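Community > Giving Back > School and Youth Outreach

Browse | Ask | My Threads | Members | Sign In

Posted 12/05/2018 by rondo_fieldoffice

How do you get engineers to sign up for a school visit when they're all billing hours?

Hi all! I work in the office at Rondasen (we do drainage and road design, 544 people if you count both branches) and I got handed the job of setting up our first student visit day. The school is great, the kids are 12 to 15, and my boss is all for it in meetings. Trouble is, I sent out a sign-up sheet in September and got 6 names, and two of those have since backed out for a deadline. Everybody I talk to says they'd love to but they can't lose the hours. I have $1000 to spend on the whole thing, lunch included. Do you pay people out of overhead for this? Do you do it on a weekend? I'd really like it to be more than a slideshow and a granola bar, and I'm getting a little nervous here.

zolti_outreach

Oh, I've been there! We had the same trouble at Zoltinau for two years running. What fixed it was getting a charge code. I went to our accounting person, asked for a code just for outreach with a cap of 200 hours a year for the whole company, and she set it up that same week. Before that, people were being asked to explain a dip in their billable time at review, and of course they weren't going to raise their hands. Once the code was in the email, I had a waiting list (I know, I couldn't believe it either).

Second thing, ask for an hour and not a day. I break the visit into short stops and each engineer only runs one. The survey crew does theirs out in the parking lot and the kids always like that one best. And please go ask people in person, one at a time. A sign-up sheet is so easy to ignore!

I'd stay away from weekends. We tried it once and the school couldn't get a bus.

brabec_mike_b

just have the manager tell them to go. worked for us
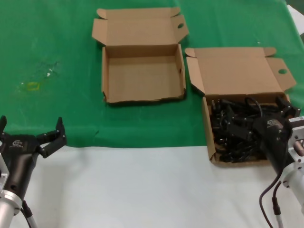
Troltia Community Outreach Team

tro_outreach_desk

I agree with most of what zolti said, but I'd be careful with the "tell them to go" plan. We did that one year and got a guy who read his slides to the wall for forty minutes. The kids were polite about it, bless them.

On the money, $1000 is plenty if you don't blow it on T-shirts. I spend nearly all of mine on lunch and the bus, and ask the school early whether they have bus money of their own, as ours did and I never knew. Also, try your newest hires first. They have fewer meetings, they remember being that age, and the students talk to them a lot more easily than they do to a vice president.

One more thing, get your visitor forms out three weeks ahead. I've had half a class come in with no signatures and I spent the whole morning on the phone with parents. Good luck, and come back and tell us how many you end up with!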